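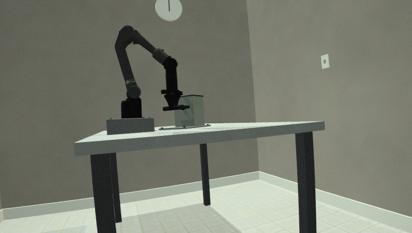 Sim view of the bench cell, arm over the table with the gripper beside the green container.

Filed under: Support > Simulation > Arm and gripper

Ticket 2706
Opened by: Hadi Akl
Cell: Suvarna bench cell, simulated
Status: Closed

Problem
Approach move to the container stops with a collision fault between the gripper and the container wall. Fault code 679. It happens on every run with the Jernard job. The older Lunent job runs clean in the same room file.

Tuesday, 8:40
Reset the scene and ran the job at slow speed. Same fault, same point in the path. The arm reaches the hover pose above the tabletop and faults when it starts down. Joint angles at the stop match the taught values, so the arm is going where it was told.

9:15
Checked the mounting block. Its position in the scene file matches the cell drawing. Left it alone.

9:50
Checked the base plate under the container. The scene file puts its origin at 1562 mm from the room corner. The job file has 1513. The difference is 49 mm, and the container moves with the plate. The job was taught before the plate was moved in the August layout change and nobody updated the work frame.

10:20
Changed the work frame in the job file to 1562. Ran it again. The approach now clears the container wall, but I got a near-contact warning on the finger assembly at the lowest point.

11:05
The warning comes from the gripper collision shape. It was still the padded box from the Firamura import, wider than the real outline on both sides. Swapped it for the mesh hull and saved the tool file under the same name. Warning gone.

1:30 PM
Ran the full job 20 times with no faults. Also reran the Lunent job, since it shares the tool file. No change there. It uses its own work frame and never goes near the plate.

Fix
Work frame corrected in the Jernard job. Gripper collision shape replaced in the shared tool file.

Still to do
Lock the plate position in the scene file so a layout edit brings up a prompt. Moved to a separate ticket.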